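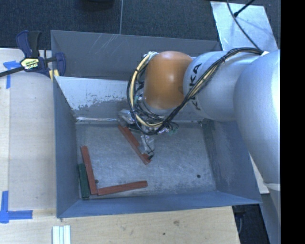
The bin at Brekke, red pieces and the green one.

My aunt left me her job, more or less. Veronika Frei had sorted bins at Brekke for so long that the floor of number 512 was scuffed by the time I inherited it, and she had opinions about every scratch on the back panel. The pale slanting ones were from December, she said, the night the Arus order came in - more than 3000 pieces, all red!

"Red goes to Plamon," she told me. "Green you leave until last."

"Why?"

She was already buttoning her coat. So there I was on my first shift, looking down at four red pieces and one dark green block (lovely green, like a wine bottle), and I wanted that green one so badly my ears went hot. I lasted until lunch. Then I called her.

"Well," she said, "which way up is it?"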